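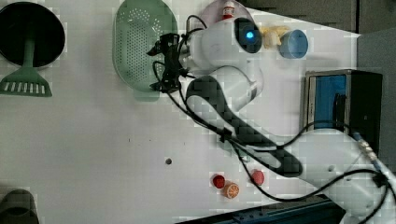 Drekura is a shedding-type card game for two to six players, played for small stakes in the bars and back rooms of Volitz. It uses a 32-card deck, a saucer for the pot, and a set of rules on which the town has never fully agreed.

Play

Each player antes one chip and receives five cards. The player to the dealer's left leads any card, and the others must follow suit or draw. A player holding one card must say "drekura" aloud. Forgetting to do so costs 2 chips — pretending to have said it costs four, if anyone can prove it.

A hand is won by the first player to run out of cards. The pot is then paid, often after some discussion.

History

The earliest written rules are in a pamphlet by Safta Coman, who ran a tobacco shop and sold the decks. Her 18 rules include three on the conduct of spectators. A later edition by Octavio Figueroa removed these and added a scoring table that few players have used twice.

Tournament play

The Danladi Open is held every September. The record field is 319 entrants, and the top prize is 1000 chips, which may be exchanged for cash or, under a clause still in force, firewood. Mereana Hollis has won it twice and contests the result of a third.

See also: Vomeck (card game), Shedding games

14 shares | 3 comments

Last edited 29 Mar 2018 | Contact | Back to top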